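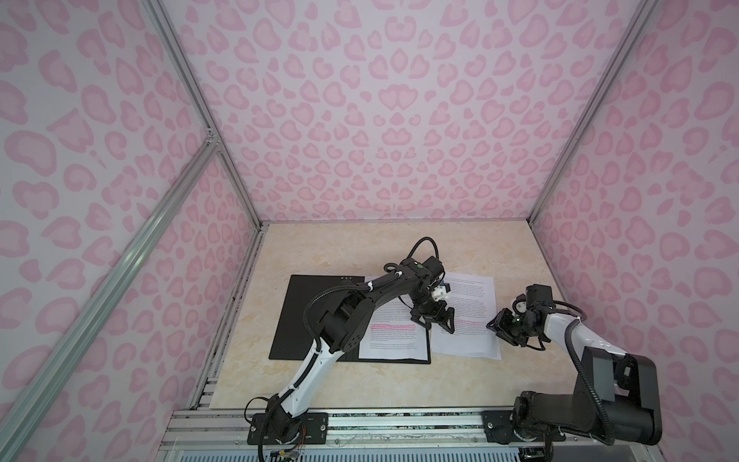
Unit 4 handout: Notes to the demonstration of two-arm handling
Course: Introduction to Automation in the Workplace
Prepared by Senyo Fiadzo

These notes belong to our April visit to the Drollberg workshop. Please read them together with your own notes. If you missed the visit, they are enough for the short report, but you should also ask a classmate about the discussion at the end.

1. Who we met

Kathleen Ó Ceallaigh received us and explained the safety rules. Damian Lehner ran the demonstration and answered most of the questions. The group had 16 students, so we stood in two rows and changed places halfway through.

2. The work cell

The cell is small. It has a frame of aluminium rails, a pale tabletop as the floor and patterned panels on three walls. The two arms stand side by side on one metal platform, and both can reach the middle of the table. Each arm ends in a black gripper.

Several of you asked about the pink pattern on the walls. Damian said that the panels are changed from time to time, so that the vision program does not learn to depend on one background. A program that has only seen plain white walls may do poorly when the walls look different. Please remember this point, we will come back to it in Unit 6.

Notice also how the cables are led. The black corrugated conduit follows the arm and is held with small cable ties. It must have enough slack for the joints to turn, but a loop which is too big can catch on something. In your report, write one or two sentences on how you would check this before starting an arm.

3. The task

The work was with printed sheets of paper and a flat black board. Paper looks easy to us, but for a gripper it is a difficult material:

It is thin, so the fingers must come very close to the table without pressing on it.
It bends, so its shape changes while it is being moved.
Where two sheets overlap, the gripper can take both by mistake.

Two arms help because one can hold while the other one moves. On the other hand, they share the same space. When the grippers work over the same sheet, the gap between them can be small, and the control program must know the position of both arms at every moment. Damian called this "the polite distance" – I liked the expression and have kept it.

Some lines on the sheets were marked in pink. A coloured mark gives the camera something clear to look for, and a person can also check quickly which way a sheet is turned.

4. Figures from the talk

The workshop recorded 2,000 practice runs with paper before the visit. In the last test series there were 122 runs, and 72 of them were finished without help from a person. Calculate the percentage yourselves and say in your report if you find it good enough for an office. There is no single right answer, but give your reasons.

5. From the discussion

Efe Effiong asked what happens when a sheet falls off the table. Damian replied that the arms stop and a person puts it back. Kwesi Aidoo wanted to know if suction would be better than fingers. For flat single sheets it often is, Damian said, but the same fingers can also take a pen or a folder, and changing tools costs time.

6. For your report

Write one page. Describe the task in your own words, name two difficulties with paper, and comment on the figures in section 4. A simple drawing of the cell from above is welcome – please label both arms and the rail platform. Hand in the report at the start of our next class. Questions can be brought to me in the break.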